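FOR IMMEDIATE RELEASE

Masson Campaign Turns In 2,630 Signatures on Polling Place Closures

TRONDSTEAD – Town council candidate Ysaline Masson has filed a petition asking the council to reopen the polling place on Clodo Street before the fall election. The petition carries 2,630 signatures from registered voters in Trondstead.

The council voted in August to close the site and move its voters to the Pirkolus Hall, which already serves two other precincts. The vote was 5 to 3.

"People who have walked to the same door to vote for years will now need a ride," Masson said. "The council made this change without holding one hearing in the neighborhood."
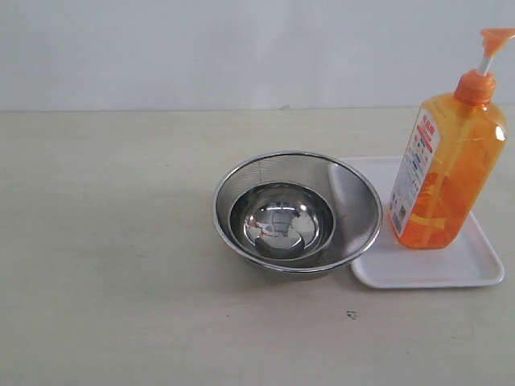
A steel bowl set inside a colander.

Under town rules, a petition on election sites needs 200 valid signatures to be placed on the council agenda. The clerk's office will check the names before the next regular meeting. If the petition is found valid, the council must take public comment and hold a recorded vote.

Masson is running for the seat held by Corrado Cirillo, who supported the closure. Cirillo has said that combining sites will save money on equipment and poll worker pay. Masson's campaign has asked the town to release the cost estimate used in that decision and has not yet received it.
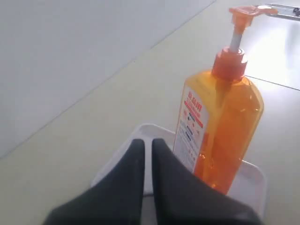

A white tray with a raised rim.

Valentin Fleury, who organized the petition drive, said 50 residents collected names outside grocery stores, at bus stops and door to door.

"We had supporters of both candidates sign," Fleury said. "Some of them told us they hadn't heard their polling place was closing." 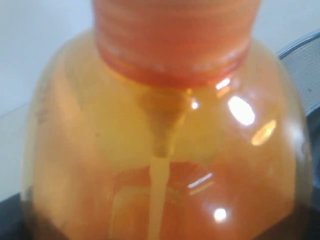 The campaign is also concerned about lines at the Pirkolus Hall, where all three precincts would use a single entrance. Former election judge Thierry Guérin compared the setup to the orange container shown here, with its wide body and narrow neck. "Whatever goes in has to go through the neck," he said. "You can have a big room and still have people waiting outside at 6 p.m."

Guérin is asking the town to open the side entrance on election day if the Clodo Street site stays closed.

Residents who want to speak on the petition can sign up with the clerk at Town Hall. Written comments will also be accepted.

Media contact: Timothée Tessier, Masson for Council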